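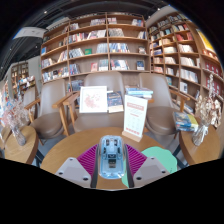 Several readers of last year's notes asked why a bookshop should give floor space to a table that sells nothing, and whether a second display bay would not pay better. The objection is a fair one and Section 2 deals with it in terms of dwell time. The short answer is that the two uses are hard to compare on a single figure, and that the handout should have said so.

# Unit 4: The shared table in retail reading areas

Course notes, Interior Layout for Small Shops. Read with the Sturkwood floor plan (separate sheet).

## 1. Terms

**Reading area.** Any part of the sales floor with seats intended for use by customers. It counts as sales floor in the area schedule.

**Shared table.** A table with no fixed allocation of places. In the Stodorico classification this is type R if round and type S if straight-sided.

**Standing items.** Objects left on the table by the shop: sign cards, framed prints, propped books. They are part of the fit-out and are drawn on the plan.

**Passing items.** Objects put down by users. They are not drawn, but space is allowed for them.

## 2. Dwell time and the display bay

A display bay is assessed by sales per metre of shelf. A seat is assessed by minutes occupied and by what is carried to the till afterwards. The first is easy to measure. The second requires observation, and small samples are unreliable.

The Sturkwood exercise logged 326 visits to the reading area in September. Of these, 146 involved a book taken from the adjoining shelves. No equivalent count exists for the bay that the area replaced, so the exercise cannot show a gain or a loss. Students regularly quote 146 as a sales figure. It is a handling figure.

## 3. Round tops

A round top has no head and no corners, and chairs can be moved along the edge without changing the arrangement. Its weakness is the centre. On a large top the middle is out of comfortable reach and fills up with standing items; on a small top the standing items compete directly with the user.

Working rules for type R:

1. Draw the top as two rings. The outer ring belongs to the user, the inner zone to the shop.
2. Keep the outer ring at least 300 mm deep.
3. Tall standing items go on the side away from the main approach.
4. Upright items should not overlap when seen from the principal seat.
5. Any flat item, such as a mat, is entered at its full outline, including irregular edges.

Rule 5 is the one most often missed. A mat has almost no height and tends to be left off the plan, yet it takes area from the outer ring in the same way as a closed book. 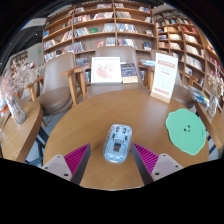 Fig. 4.2. Type R top with mouse, mat and sign card; framed floral print on the chair beyond.

## 4. Sign cards

The card in Fig. 4.2 stands in a light wooden base close to the rim. A position near the rim frees the inner zone but exposes the card to sleeves and bags. Pinlow bases are specified in the exercise; any base of equal weight is acceptable.

The heading band should be legible from the approach. Smaller printed lines need only be legible from a seat. Do not enlarge them at the expense of the heading.

## 5. Chairs used as surfaces

A chair seat that carries an object is lost to seating. In the area schedule, enter it as "surface, temporary" and reduce the seat count accordingly. A framed item leaning on a chair back also closes the approach to that side of the table, and the clearance behind the chair should be marked as inactive.

The Boateng method omits this step. Its seat counts are therefore higher, and the two methods must not be mixed on one sheet.

## 6. Exercise

Using the Sturkwood plan at 1:20:

- Draw the two rings for the table.
- Place one sign card, one framed print and one flat mat in accordance with Section 3.
- State the remaining depth of the outer ring at each chair.
- Repeat with the print moved to a chair, and revise the area schedule.

Maximum mark 70. Dimensions in millimetres throughout. Unlabelled drawings will be returned unmarked.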